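Alldale Gray Bin, Large

Rectangular open bin for parts and block storage. Sold in packs of 2. Bins can stand one behind the other on a bench – leave a hand's width for lifting.
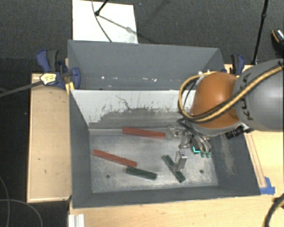
A buyer in Wainwright wrote that the floor scuffs within weeks but wipes clean, and that small parts are easy to spot against the gray.

Item 82. Ships from the Kultonton warehouse. Orders placed in December may take 2 extra days.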